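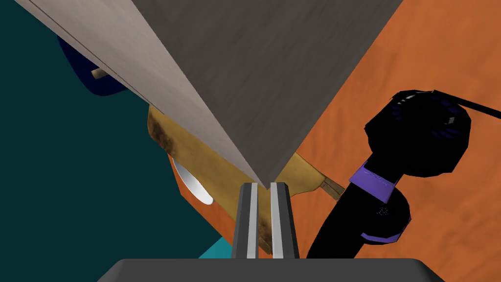
Orange hallway – talk me into it (or out of it!)

Forum: Colour and Decorating
Tags: paint, hallways, warm colours

marichka_b
Hello all, long-time reader, second-time poster. We've finally got the old woodchip off the hall and I've fallen completely in love with orange. Proper orange, the sort you get on the inside of a squash, and I want it on all four walls, up the stairs and round the corner to the bathroom door. The hall is long and narrow, north-facing, with one small window over the front door, and at the moment it's bare plaster with pencil marks all over it.

I've got two tester pots, Zullow's Marigold Lane and a Kestik one which is a bit browner and just has a number. Both look fantastic at four in the afternoon and a bit like a takeaway at nine at night. My partner says he'll live with anything as long as I stop painting squares on the wall.

What I'd love to know:
Do you get tired of it?
What colour do the skirting boards and doors go?
Does the ceiling have to be white?

Marichka

severyn_z
Do it! We did our downstairs hall in a burnt orange two winters ago and I still grin when I come through the door. It's the one room nobody sits in, so you only ever get it in short bursts, and that's when strong colours are at their best. You'll walk through it with the shopping and feel as if you've been on holiday.

Skirting – please not brilliant white. It makes a hard stripe at ankle height all the way down and your eye goes straight to it. We used a soft cream and it calmed everything down.

Go browner if you're stuck between the two. Bright orange in a north-facing hall can go a bit sour in the mornings.

old_emulsion
I'll be the grump then. I've painted houses for a living for a long while and I've painted over more orange halls than any other colour. People love it in February and want it gone by the summer. It also throws its colour into every room that opens off it. If your sitting room is a pale grey or a cool white, leave the door open and you'll see a peachy patch on the wall just inside.

By all means have an orange. Have it on the end wall, where you see it from the front door, and do the long walls in something quiet. Half the paint and half the regret.

marichka_b
Oh no, I was hoping for a unanimous yes! The sitting room is a sort of oatmeal, so I don't think I'd mind a bit of a glow. The end wall idea is sensible but I've had an orange feature wall before, in a rented flat, and it always looked as if I'd run out of paint.

hanna_myk
I'm with Severyn, go the whole way. The thing about one wall is that it turns into a picture of a colour. When it's all round you it stops shouting and just becomes what the air is like in there. (I know how that sounds.)

Where I'd spend the time is on the neutral next to it. Beige gets such a bad press, and it's lovely with orange! It doesn't stay one colour either. A pale beige against orange goes nearly cream where the light falls on it and turns a greyish taupe on the side in shadow, so you get a few shades out of one tin. I'd use it on the doors, the skirting and whatever boxing-in you've got round the meters. 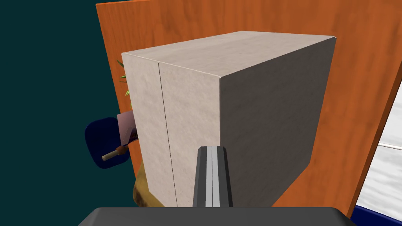
zakhar_h
Boxing-in is a good shout from Hanna. Ours runs the length of the hall over the pipes and I painted it the same as the walls, thinking it would vanish. It didn't, it just looked like a wall with a lump. Did it again in a warm off-white, with the door frames to match, and now it looks like it was meant.

On practical stuff: hallways get knocked. Bags, bikes, wet dogs, children with sticks. Whatever colour you choose, get it in a finish you can wipe. Standard matt marks if you so much as look at it, and a touch-up on a strong orange will show for ever. I used the Ovow scrubbable and it's held up well, though it has slightly more sheen than I'd like when the sun gets low.

old_emulsion
Agree with every word of that, apart from the brand. Too shiny for me. On old plaster you'll see every ripple.

Nobody's mentioned the undercoat yet. Oranges and reds cover badly. If you put one straight on over white primer you'll be on your fourth coat and swearing. Get the primer tinted, a dirty pink or a mid terracotta, and two top coats will do it. Savchuk's will tint it at the counter if you take the colour card in. And it's bare plaster, so a mist coat first, well thinned, and leave it overnight.

severyn_z
The tinted primer is the best tip on this page. We didn't know and did FIVE coats on the stair wall. I was on first-name terms with the roller.

nadiia_rom
Joining in from the other side of the argument! We had an orange hall and painted over it last year, and I don't regret either decision. It was glorious for a while. Then we changed the bulbs for cooler ones to save a few pence and it went a horrible salmon colour, and I never quite forgave it.

So sort the lighting out first, Marichka. If it looks like a takeaway at nine at night, that's your bulb talking. Try a warm one before you judge either tester. And paint your testers on big sheets of lining paper so you can carry them about, hold them next to the floor, put one up by the bathroom door and so on. Squares on the wall only tell you about that bit of wall.

marichka_b
Bulbs! The one in there is a harsh white thing left by the last people. I'm going to swap it tonight.

Money question, as I've been putting it off. I've added up two tins of top coat, tinted primer, filler and a decent roller and I've got to 160. A decorator quoted me 900 for the hall and stairs with all the making good. Is that mad? I'm happy to paint but the stairwell frightens me.

old_emulsion
Not mad for a stairwell on bare plaster. The filling and sanding is where the hours go. If you do the prep yourself, ask what they'd charge to do only the high bit. Put another 40 on your own sum, call it 200, and get proper dust sheets and a good brush for cutting in.

zakhar_h
Or hire a stair platform for the weekend. I paid 100 for mine, delivery included, and it felt very solid. Please don't do the plank on the ladder trick.

hanna_myk
What not to do from our house: a chair on the half landing.

And you asked about the ceiling! It doesn't have to be white at all. I'd take the neutral from the woodwork, let it down by half, and put that up there. White over orange looks a bit like a lid.

old_emulsion
Going to disagree again. Narrow hall, little window, you need every bit of light you can bounce. Plain white ceiling, dead flat. You can always tone it down later, and it's a miserable job making a dark ceiling lighter.

hanna_myk
A half-strength beige is hardly dark!

old_emulsion
It is in my knees' opinion, if I've got to go back up and redo it.

marichka_b
Right, update. Warm bulb is in and it's a different hall. The Zullow one has gone from takeaway to apricot jam and the Kestik is like the inside of a clay pot, and I love it even more than I did. I did the lining paper as Nadiia said and moved it round all evening. Even my partner picked the Kestik, and he claims not to see colour before breakfast.

So: Kestik on all the walls (sorry, old_emulsion), tinted primer from Savchuk's underneath (thank you, old_emulsion), warm beige for the doors and skirting. Still wobbling over the ceiling. I'm doing the mist coat first thing and I'll ring round about the stair platform.

nadiia_rom
Lovely choice! Paint a bit of the beige on lining paper too and tape it to the ceiling for a couple of days. It'll look darker up there than it does in your hand.

severyn_z
Keep a jam jar of the orange back with a tight lid and the colour number on it. You'll want it the first time somebody brings a bike in.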